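# Grip Pads

The left pad had come away at the top corner. Kenza Tazi found it at the morning check by running a thumbnail down the inner face of the finger, as the sheet required. The nail went under. She wrote "L pad, top, lifting" in the log and put the gripper on the bench.

The log was a ruled notebook with Acheampong printed on the cover, from the stationer's of that name in Rurnau. Tetteh Acheampong had no connection with the stationer and had stopped saying so.

"How far?" he asked.

"A fingernail's width."

"Change both."

"The right one is fine."

"Change both. They wear as a pair."

She took the two screws out of the finger clamp and laid them in the lid of a jar. The old pad peeled off in one piece and left its adhesive behind. She worked at the residue with a plastic scraper and then with alcohol on a cloth, wiping in one direction only. Jirayu Limsakul had written the procedure before he left for Zenesmont, and he had written it for someone who did not like to be told things. It was four pages long. Page three said: *Do not touch the clean face. If you have touched the clean face, clean it again.* She had touched it. She cleaned it again.

The new pads came on a sheet of 30. She cut two, checked them against the finger for length, and pressed each down from the root to the tip with a steel roller. The adhesive wanted 32 minutes under the clamp. Jirayu's procedure did not say where the figure came from. Traian Ilie had once tried 20 and had spent the afternoon picking blue rubber out of a linkage.

While the clamp was on, she read back through the log. The previous pads had gone on in August, in Jirayu's handwriting. Under the entry he had noted the cycle count, 2,450, and under that, in smaller letters, "closes a hair left of center, watch it." Every entry after that was hers or Tetteh's. Neither of them had written anything on the subject of center.

"Did you know it closes left?" she said.

Tetteh was at the other end of the bench with a torque driver. "It always closed left."

"He says to watch it."

"I watched it. It closed left."

She set the timer where he could hear it and checked the linkage. Each pivot screw got a quarter turn of attention and no more. One moved. She backed it out, put a drop of threadlocker on it, ran it in to the mark, and drew a paint line across the head and the plate so that the next person would see if it turned. She wiped the excess off with a corner of the cloth. When the timer went she released the clamp, refitted the finger, and closed the jaws on a strip of paper. The paper held at the tip and at the root. She pulled it out and closed them on it again, with the same result.

The procedure called for a trial on thin objects after any pad change. Selorm Essien had cleared the table and put the flowered cloth on it.
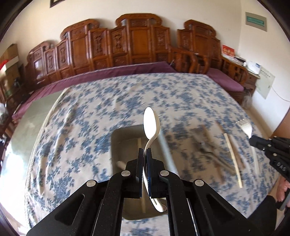 Jirayu had put the thin objects on page four, in order of difficulty, and had underlined the last. A chopstick would stay in almost any pair of pads. A fork gave the fingers a flat handle to find. The white plastic spoon was the one he had underlined, for the S-bend in its handle, which offered the pads a curve where they wanted a straight length. Kenza closed the jaws on it and raised it bowl up over the gray tray. She watched the pads and did not look at the spoon. Selorm kept one hand on the grip of the second unit and waited.

"Is it turning?" he asked.

"Not yet."

"How long does he want?"

"He doesn't say. He says until you are satisfied."

"That isn't a number."

"No."

She counted to 30 and stopped there. Then she wrote up the entry: both pads replaced, one pivot screw reset and marked, spoon held. She read it over. Below it, in letters smaller than the rest, she added "still closes left," and after some thought, "K.T."

The message from Zenesmont came after lunch. She had not written to him in 174 days and had sent him only a photograph of the page. He answered with one line.

*Shim the right finger. There are two in the Jerar tin, I should have said.*

She found the tin behind the alcohol. She took out the thinner of the two shims, turned to a clean line in the log, and reached for the screwdriver.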